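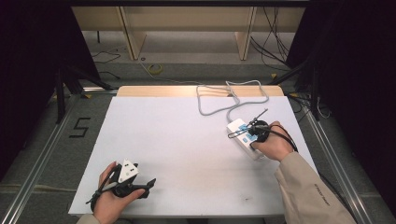

A white table and two hands, with a black gripper in the left one.

Apr 8, 2022

Since Monday I use Podura as my only search engine, at home and on the phone. A colleague recommended it to me, and I was a little tired of seeing the same shops on every first page.

For normal questions I am satisfied. The weather, train times and recipes are all fine. It became more difficult when I looked for the manual of my old Hokley printer. Podura gave me 381 results, and the first 4 were shops that sell ink. I found the manual on the second page, on a forum.

With my own language it is weaker. If I type a word without the accents, it corrects me to some English word, and I must click again to get what I wrote.

What I like is the small button to hide a site forever. I have already hidden 5. The settings can be saved to a file, so I will not lose them when I change my computer in April.

Next week I want to try the same searches in Emico.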